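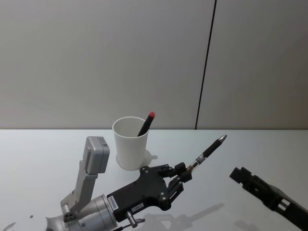
Figure 1. A paper cup on the white tabletop with a marker standing in it, red cap upward, and a black pen held nearby.

Myung-ja Um and Si-eun Yeo
July

3. The cup as a pen holder

Of all the ways people keep pens on a desk, the plain cup is the one we enjoyed studying most. It asks for no fitting and no instruction. Anyone who sits down with a pen in hand and a cup in reach already knows what to do, and the small choices they make on the way (which end goes down, which side of the rim the pen settles on) are wonderfully varied. The Breltport survey of desk habits, from which this paper grew, collected 3,000 short accounts of such choices, and the cup comes up in them again and again.

Our interest is in the lean. A pen in a narrow cup never stands upright. It rests its foot against one side of the base and its neck against the rim across from it, and the taper of the cup decides how steep the slope will be. The marker in Figure 1 shows this well: it tilts to the upper right, with its cap clear of the rim and easy to see. We call this the first lean, and it matters because the next pen has to find its own place beside it.
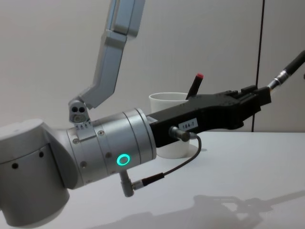 Figure 2. The white cup on the tabletop, seen from the side.

3.1 Crowding at the rim

Llanos described a cup as "full" when one more pen could be added only by moving the others. We like this definition very much — it fits what people say about their own desks — but it leaves out the early stage, when the cup holds 2 or 3 pens and there is still plenty of room. At that stage our writers disagreed cheerfully. Those in the Arkdale group wanted all the pens to lean the same way, like umbrellas in a stand. The Funar group let each pen fall where it liked and were just as quick to find the one they needed.

What both groups shared was a strong feeling about caps. A marker stored cap up can be picked out by color before the hand gets there, and in the accounts a red cap was often named as "the one I go for." Pens stored tip up were less loved, mainly by people with pale sleeves.

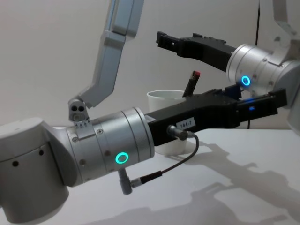
3.2 Weight and tipping

A light cup will hold a surprising number of pens as long as their feet stay low and their tops spread out to different sides. Trouble comes when 6 long pens share one side of the rim. We found the simplest remedy in the accounts themselves: turn the cup a little each time a pen goes in, and the load spreads by itself. Several writers had been doing this for years without ever giving it a name, and we were delighted to read it so often. Section 4 takes up heavier holders, including mugs and jars, where the lean is shallower and the rim is harder to crowd.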